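**報道関係各位**

2024年12月26日

# 衣類のたたみ方と整理を学ぶ「Devadiga 衣類整理教室」、申し込み受付を開始

家庭の衣類整理を支援するVoltico(ヴォルティコ)は、衣類のたたみ方としまい方を学ぶ少人数制の「Devadiga(デヴァディガ)衣類整理教室」の参加申し込みを本日より受け付けます。10月に開いた試行回には115名の方にお越しいただき、「続きを習いたい」という声をたくさん頂戴しました。こうして定期開催をお知らせできることを、担当者一同とてもうれしく思っています。

教室で扱うのは、毎日着る普段着です。シャツ、薄手のニット、部屋着など、洗濯のたびに手に取るものばかりを選びました。特別な道具は使いません。机の上に服を置き、しわを手のひらでのばし、袖の位置を決めて、しまう場所の幅に合わせてたたむ。この一連の動きを、講師と一緒に何度も繰り返します。

試行回でいちばん盛り上がったのは、意外にも「広げる」工程でした。丸まった服のどこを持てば肩の線が早く見つかるのか、参加者同士で見せ合ううちに時間が過ぎてしまい、たたむ練習が駆け足になった回もあります。定期開催ではこの反省を生かし、広げる練習だけで前半を使うことにしました。 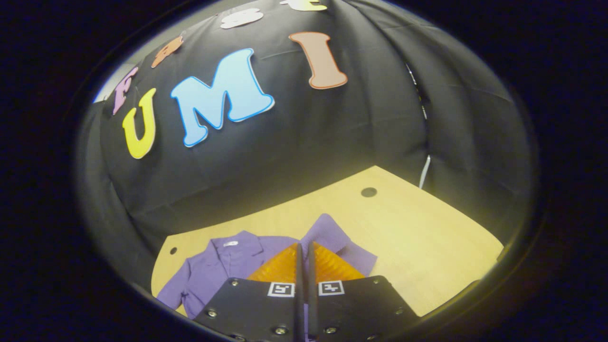
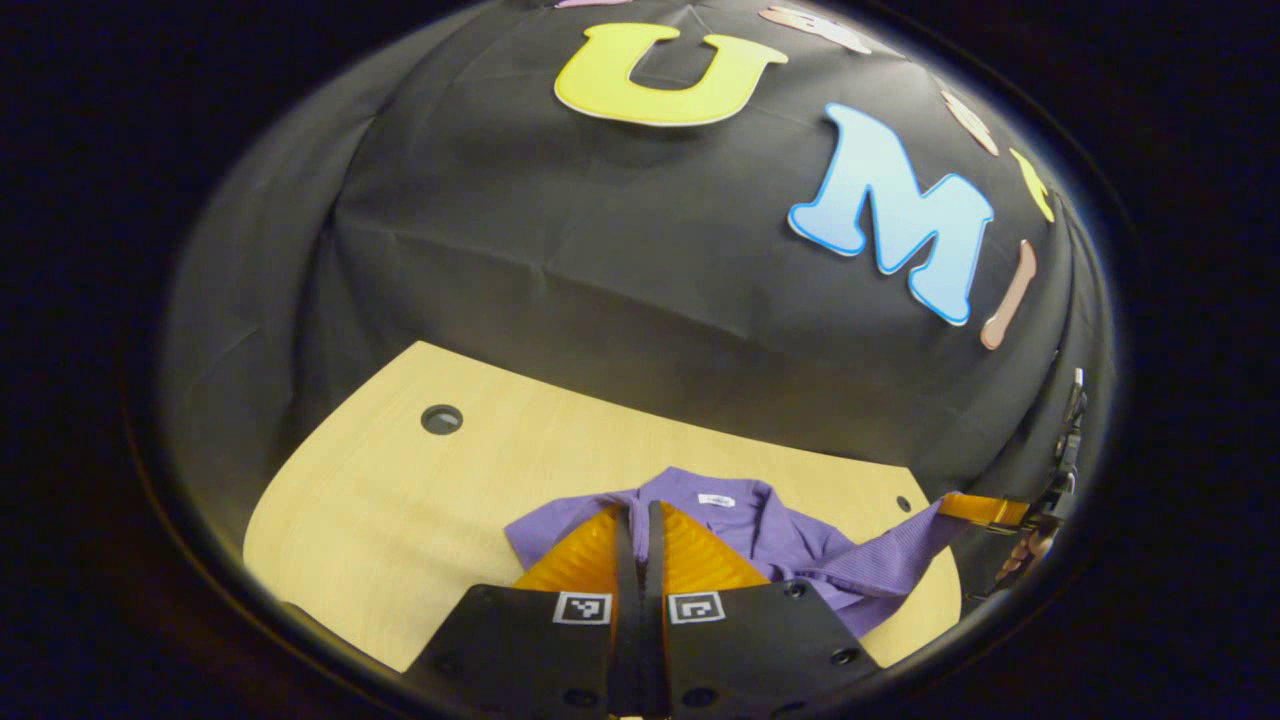
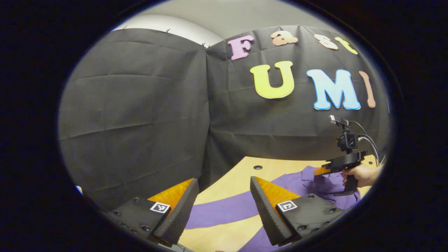 明るい色の木の机と黒い布の背景、「UMI」の切り抜き文字

Lakshmi Reddy(ラクシュミ・レディ)

服をたたむのが苦手だという方の手元を見ていると、たたむ前の段階で急いでいることがよくあります。くしゃっとしたままの服を持ち上げて、空中で形を整えようとするのです。机に一度置いてみてください。布の重なりが落ち着いて、襟や裾がずっと探しやすくなります。

私は淡い色の木の机で練習するのが大好きです。濃い色の服を置くと輪郭がくっきりして、袖のねじれにもすぐ気づけます。ご自宅の机が濃い色なら、白っぽいシーツを一枚敷くだけで十分です。薄手のニットは引っぱると伸びますから、のばすときは手を上から軽く置き、中心から外へすべらせます。ここは教室でもゆっくり時間を取りますので、楽しみにしていてください!

しまい方の回では、引き出しの深さを測るところから始めます。測った数字を紙に書いて引き出しの内側に貼っておくと、家族の誰がたたんでも同じ大きさにそろいます。地味な作業ですが、試行回のあとに「まだ続いています」とお便りをくださった方の多くが、この紙の話を書いてくださいました。

## 開催概要

- **名称:** Devadiga 衣類整理教室
- **会場:** Vavbridge(ヴァヴブリッジ)2階 実習室
- **構成:** 全4回(広げる、たたむ、しまう、見直す)
- **参加費:** 各回1000円(税込)
- **持ち物:** 普段着を2着。洗濯済みのものをお持ちください
- **協力:** Sandico(サンディコ)

一回のみの参加も歓迎します。初めての方には「広げる」の回をおすすめしています。お子さまと並んで受講される場合は、申し込み時にその旨をお書き添えください。机の割り当てを調整いたします。

お申し込みはVavbridgeの受付窓口で承ります。取材をご希望の報道関係の方は、Voltico広報担当までご連絡ください。見学のみの取材のほか、実際に服をたたみながらの体験取材もお受けしています。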